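About Jimholm

Jimholm writes and teaches working rules for small robot cells. We started in May with 2 people and a borrowed bench in Toft. Today we have 12 staff and help companies, colleges and workshops that run robot arms close to where people work.

Most of our clients already own a thick binder of safety rules. Few of their operators have read it. Our job is to turn the parts that apply to them into something short enough to keep next to the cell and use every shift.

The result is called Wimutent. It has 28 rules on 6 pages. It covers who may hold the pendant, where cables and hoses may run, how a bin is fixed to the table, what may go in it, and what gets written down at the end of a run. It does not replace the law or the manual that came with your robot. 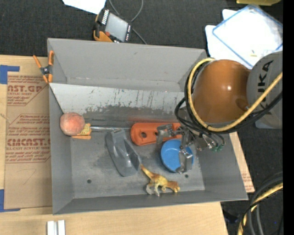
Picking from a bin gets the longest section. Mixed items of different shapes and materials are harder on a gripper than a row of identical parts, and people are more tempted to reach in and help. Under Wimutent, no hand goes into the bin until the arm has been stopped and the person holding the pendant has said so out loud. Clamps are checked before the first pick and again after any contact with the bin wall.

We also run Prarix, a two-day course for operators and their supervisors. The first day is spent at the bench. On the second, each group goes through its own cell and marks what does not meet the rules — most find something in the first hour. We come back later to see what was fixed.

Jimholm does not sell robots, grippers or guarding, and we take no commission from companies that do. Our income comes from courses and site visits. The rules themselves are free to copy, as long as they are copied whole.

Page last updated Jul 11, 2019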